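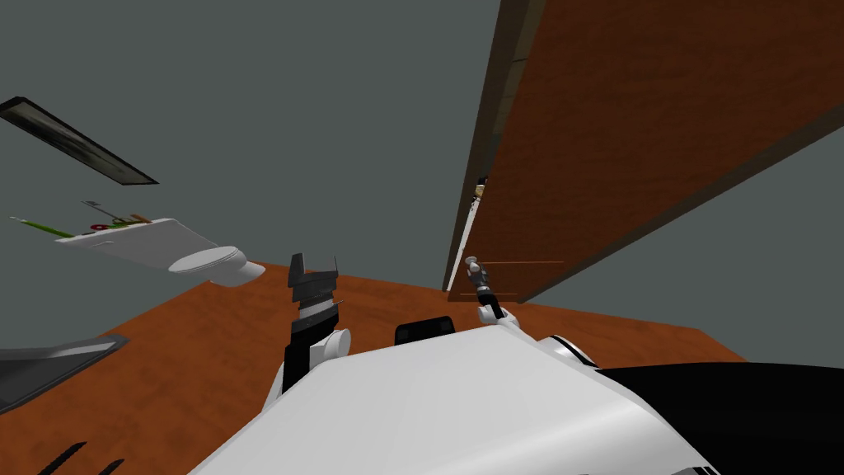 ¿Qué contiene este conjunto de archivos?

Los materiales de la jornada de puertas abiertas del laboratorio de manipulación simulada Galura, en su sede de Cunholm: episodios de teleoperación generados durante las demostraciones, las hojas de sesión y los guiones de reproducción.

Ficha de datos: Jornada de puertas abiertas Galura
Fecha de publicación: 9/6/19
Responsable de los datos: Nusrat Swati
Responsable de la demostración: Jawad Chaudhry

1. Resumen

La jornada tuvo por objeto presentar al público el trabajo de teleoperación de un robot de dos brazos en un entorno interior simulado. Los asistentes siguieron las sesiones en la sala principal del edificio Sorrentino y, en los turnos previstos para ello, manejaron el robot bajo la supervisión del personal del laboratorio. Se publican 40 episodios, de los cuales 18 corresponden a operadores del laboratorio y el resto a asistentes que firmaron la autorización de uso.

El conjunto se distribuye con fines de docencia e investigación. Se ha conservado el orden original de los turnos, incluidas las interrupciones.

2. Desarrollo de la demostración

Cada turno comenzaba con una explicación breve de los mandos, a cargo de Jawad Chaudhry. El operador disponía después de un periodo de prueba sin registro, seguido del episodio registrado. Las instrucciones se daban de viva voz y figuran transcritas en la hoja de sesión correspondiente.

El entorno es una habitación de paredes grises con objetos pequeños de escritorio, entre ellos un bolígrafo verde o varilla similar. Los operadores sin experiencia tendieron a aproximarse a los objetos con la pinza abierta y a detenerse antes de cerrar. Las hojas de sesión recogen estas pausas en el campo "espera", con su duración en segundos.

La sala proyectaba de forma alterna la vista desde la cabeza del robot y la vista próxima a la pinza. La segunda resultó de más ayuda para el público en la fase de agarre, según las observaciones entregadas a la salida.

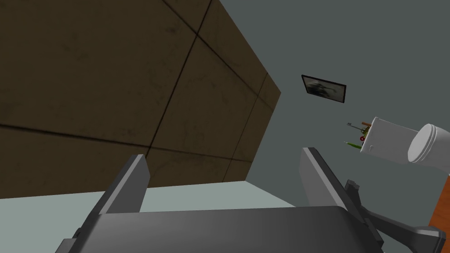
En los turnos de la tarde se invirtió el orden de las proyecciones y se dejó la vista próxima como principal. El cambio afecta únicamente a lo que veía el público; los operadores dispusieron de ambas vistas en todos los turnos. Se hace constar para quienes deseen comparar las observaciones de la mañana con las de la tarde.

3. Estructura de los archivos

episodios/ Un directorio por episodio, con las secuencias de imagen, las posiciones articulares y la apertura de las pinzas.
hojas/ Hojas de sesión en texto plano, con la instrucción, el tipo de operador y las incidencias.
guiones/ Programas de reproducción y de comprobación de integridad.
observaciones/ Comentarios del público, sin datos personales.

Los nombres de los directorios siguen el orden de los turnos. El episodio 30 se reinició por un fallo de conexión y conserva sus dos partes en subdirectorios separados. En el episodio 34 falta el canal de apertura de la pinza izquierda; se ha mantenido porque las secuencias de imagen están completas.

4. Reproducción

Los guiones requieren el visor Saris en la versión indicada en guiones/requisitos.txt. Debe ejecutarse en primer lugar la comprobación de integridad y, a continuación, el guion de reproducción con el número de episodio como único argumento. El visor respeta la inclinación original de la cámara y no corrige el horizonte.

5. Limitaciones

Los episodios proceden en su totalidad de simulación. No se recomienda su uso para estimar fuerzas de contacto ni para evaluar el comportamiento de equipos físicos. La distribución de operadores no es representativa de ninguna población: los asistentes se inscribieron por voluntad propia y muchos de ellos cursaban estudios técnicos. Las instrucciones no se normalizaron, por lo que una misma tarea puede aparecer con formulaciones distintas.

6. Privacidad y condiciones de uso

No se registraron voz ni imagen de los asistentes. Las autorizaciones firmadas se custodian en Cunholm y no forman parte de la distribución. Toda persona que haya participado puede solicitar la retirada de su episodio mediante escrito dirigido a Nusrat Swati, con indicación del turno asignado.

Se permite la copia y modificación de los archivos siempre que se cite al laboratorio Galura y se conserve la presente ficha. El uso comercial requiere autorización expresa.

7. Revisiones previstas

En julio se incorporarán las hojas de sesión revisadas y una tabla de correspondencia entre turnos y episodios. Los errores detectados antes de esa revisión pueden comunicarse a través del registro de incidencias del repositorio, con el número de episodio en el asunto.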